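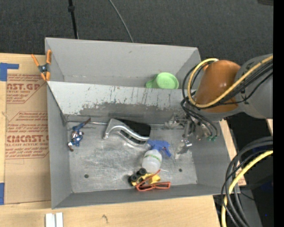

Styliani Chrysikopoulos wrote in asking whether the softer fingers are worth the swap, or if a plain parallel jaw with a better camera would get you just as far. Good question, and I've been itching to write about it!

I ran both on the same two-compartment metal bin, 100 picks each. The Hornora jaw dropped or missed 27. The Geltarska fingers missed 4 – four! – and I went back through the log twice to be sure. Glasses were the big gap, all frames and awkward angles. On the spray bottle and the cup it was much closer.

Speed goes the other way. The soft set closes slower, and I haven't found a controller setting on the Koma that fixes it without the fingers bouncing.

So Styliani, my vote is fingers first, camera later (mine hasn't changed since January). Next I want to try the jaw again with rubber pads glued on, same bin, same objects.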